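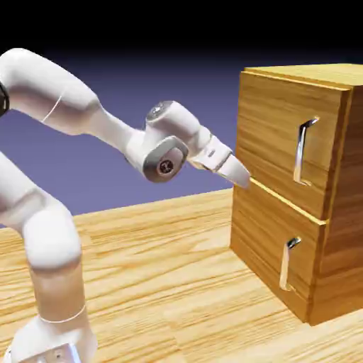 Notes for the drawer cell talk. Slide 1. Wait for the door to stop banging.

Thank Sointu Valtonen for the introduction, whatever she says.

Opening: we at Remilley spent most of June teaching an arm to open a drawer. My nephew had it down before he could talk. Pause for laugh. If none, move on quickly.

Setup. The cell lives in simulation first. One arm, one cabinet, 2 drawers with upright bar handles. We move the cabinet a little at every reset, otherwise the arm learns a spot on the table and goes there with total confidence forever.

Upkeep – slow down here, it's the part people ask about. Every 100 resets we send the arm to its home pose and compare joint angles with the saved file. Takes a minute. Oona Kiiskinen wrote the script and named it Dunne, so when I say "Dunne is unhappy," I mean a number is off.

The repair story. Run 911 (yes, really). Finger kept stopping short of the cabinet front. I blamed the controller and lost two days to it. Oona checked the collision shape on the drawer face, which was thicker than the wood you see on screen. The arm was touching something. I couldn't see it. She fixed it before lunch and has been very gracious, mostly.

After the fix: roughly 3,000 resets, same settings, no phantom wall.

Skip the friction slide if we're past 20 minutes. Questions. Repeat them into the mic.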